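Bustenach Baseball Winter Program: Frequently Asked Questions

Who can join the winter program?
Players from 12 years old up to college age. We have a separate group for pitchers and catchers, and one for infielders and outfielders. Younger brothers and sisters may watch from the upper seats, but they can not train.

When does the program start and finish?
We start in the first full week of November and finish in March, before the school teams begin their own practice. There is no training in the two weeks of the winter holidays.

Where do you train?
Most sessions are in the Skundus hall, behind the swimming pool. It has four batting cages and six pitching lanes. When the hall is used for a tournament, we go to the small gym in Daler. You will get an e-mail two days before if the place is changed.

How much does it cost?
The full winter is 700 dollars for one player. If you want only the hitting group, the price is 319 dollars. A second child from the same family pays half of the price. You can pay in three parts, please write this in the registration form.

How many places do you have?
Last winter we had 54 players and this is the maximum for the hall. After this number we put the names on a waiting list. Usually a few places become free after the holidays.

My son never pitched before. Can he be in the pitching group?
Yes, if he is 13 or older. In the first three weeks new pitchers do not throw from the mound. They work on the legs, the balance and easy throws at a short distance. Some players find this boring, but we do not make it shorter.

How many pitches do the players throw in one session?
It depends on the age and on the week. Every pitcher has a card where the coach writes the number. Please do not throw hard at home on the same day. If your child also pitches for another team, we must know it.

What must we bring?
A glove, indoor shoes with clean soles, a water bottle and a long sleeve shirt. Metal spikes are not allowed in the hall. We have helmets and bats, but most players like to use their own bat. Catchers bring their own full equipment.

Is there a throwing test?
There is one in the first week and one in the last week. We measure the speed and the accuracy. The results go only to the player and the parents.
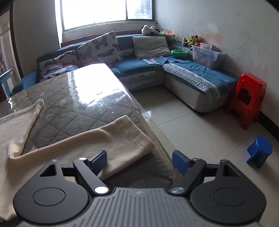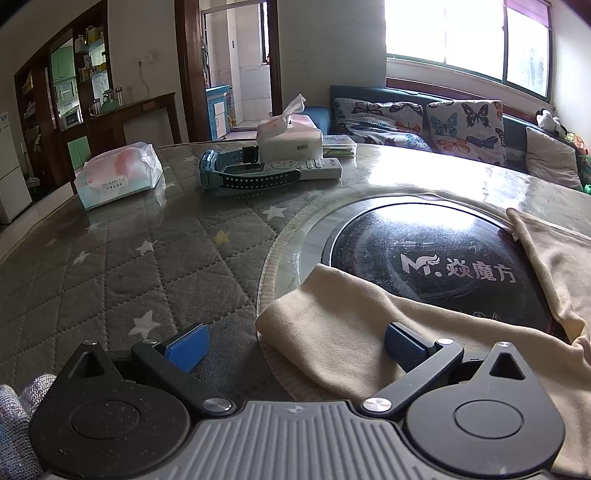 What happens if we miss a session?
You can come to another group in the same week, if you tell us before Friday. Sessions can not be moved to the next month. For a long injury we give back the money for the remaining weeks, with a letter from the doctor.

Do you help with college recruiting?
A little. We can film a short video of the player and we can write to coaches whom we know. We can not promise an offer.

What is the Peixoto Cup?
It is our small indoor game day at the end of the program. All the groups are mixed into teams. Parents are welcome, the entrance is free.

How can I contact you?
Come to the office in the hall, room 307, on training days between 4 and 6 p.m., or use the contact form on this site. We answer in two working days.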